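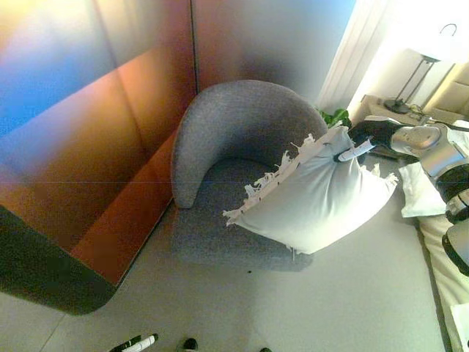
客室コーナーのアームチェアと房付きクッション。

客室備品だより 椅子まわりの布製品の扱いについて

スターンサイド館の客室で使用しているアームチェアとクッションについて、清掃手順と点検基準を改訂した。適用は2020年8月7日の午後の清掃からとする。旧手順書の「椅子・小物」の項は差し替えになるので、各階のリネン室に置いてある綴りを確認してほしい。寝具の手順に変更はない。

1. 対象

対象は、背と肘掛けが一続きに曲がった灰色のアームチェアと、縁に房の付いた白系の角型クッションである。どちらも部屋の隅に一組で置く。デスク用の椅子、ベッド上の枕、ロビーの長椅子は対象外とする。

館内の対象客室は125室。予備のクッションは地下倉庫の棚にあり、持ち出すときは棚札に部屋番号と日付を記入する。棚札の記入漏れが春から続いており、在庫表と現物が合わない原因の大半がこれである。

2. クッションの持ち方と置き方

クッションは角の布地をつまんで持ち上げてよい。ただし房だけを持って引き上げないこと。房は縁の縫い目に挟んで留めてあり、房に重さがかかると縫い目の糸が先に緩む。中綿の偏りを直すときは両側面を手のひらで挟み、中央に向けて軽く二、三回押す。叩いて形を整えるやり方は、綿ぼこりが椅子の張地に移るため取りやめた。

置く位置は座面の中央奥、背に立てかける形とする。正面から見て角が上に来る「ひし形置き」は行わず、下辺を座面に沿わせる。手前に寝かせて置いた場合、客が荷物を載せることが多く、表面の汚れが早い。

房は毛先がばらついた仕上げの製品で、新品の段階から長さが揃っていない。はさみで切り揃えないこと。ブラシも使わず、絡んだ部分だけを指でほぐす。昨年度に返品扱いとした品のうち数点は、切り揃えによって縫い目まで刃が入ったものだった。

3. アームチェアの清掃

張地は灰色の濃淡が混じった織りで、小さな汚れが目立ちにくい。このため目視だけで済ませず、次の順で行う。

まずクッションを外し、ベッドの足元側に仮置きする。床には置かない。次に、座面と背の境目に掃除機の隙間ノズルを入れ、左から右へ一方向に動かす。往復させると繊維の毛羽が起きる。続いて背の内側、肘の上面、外側の順に布用ノズルを当てる。外側は下端まで行うこと。裾が床に近く、床の清掃で出たほこりが溜まりやすい。

水分を含む汚れには、固く絞った白布を押し当てる。こすらない。色付きの布は染料が移るおそれがあるので使わない。布を当てて五分たっても跡が残る場合は作業を止め、備品係に連絡する。洗剤は備品係が使用する。各階のワゴンに積んである浴室用の洗剤は、薄めても張地には使用しないこと。

4. 椅子の下と壁際の床

裾が床まで下りている形のため、下にごみが入っても外からは見えない。床が明るい色なので、椅子の前に出た糸くずや小さな粒は退室確認の際に目に付く。椅子の前は最後にもう一度見る。

椅子の移動は週一回とし、曜日は階ごとの割当表に従う。動かすときは座面の下に両手を入れて二人で持ち上げ、壁から離す。押して滑らせると床に擦り跡が残る。背を木目調の壁面に当てたまま回すことも禁止する。戻すときは、背と壁の間に手のひら一枚分の隙間を取る。

5. 点検と交換

クッションは次のいずれかに当たれば交換する。房が指二本分の幅以上抜けている。縁の縫い目が開いている。表面に輪じみがある。両手で押して戻らない。

交換品はスティヴォ社の同型品を使用する。旧在庫のドゥーダ社の品は外寸が同じだが房の色がやや黄みを帯びるため、同じ階に混在させない。残っている旧在庫は2階に集約した。使い切りしだい品番を廃止する。

アームチェアの張地の毛羽立ちは、肘の先端と座面の前縁を見る。指でなでて引っ掛かりがあれば、点検票の「張地」欄に位置を記入する。毛玉取り器は備品係だけが使用する。

6. 洗濯

クッションのカバーは外せるが、房が付いたまま洗うことになるため、館内の洗濯機には入れない。外部委託先のゲリス・リネンに出す。専用の袋に入れ、袋一つにつき四枚までとする。詰め過ぎると房どうしが絡み、戻ってからのほぐし作業が増える。ファスナーは必ず閉める。中身は部屋番号の札を付けて倉庫の上段に置く。

昨年度の委託枚数は662枚だった。今年度は定期分を減らし、点検票で汚れが確認されたものを優先する。年間の上限は1000枚で契約している。

7. 点検票の記入

点検票は品番1249の用紙に統一した。旧用紙には房の欄がないので使用しない。記入は退室清掃のたびに行い、連泊中の部屋はクッションの位置を直すのみとする。客の私物が椅子に載っている場合は触れず、「未実施」に印を付ける。

手順の内容についてはラティファ・タウフィーク(備品係)、洗濯と在庫についてはアムル・アブデル・ラフマーン(リネン担当)が受け付ける。内線番号は綴りの表紙裏にある。

次回は10月号で、カーテンの裾上げ寸法とレールの潤滑について掲載する。掲載までの間、カーテンの不具合は従来の修繕票で提出のこと。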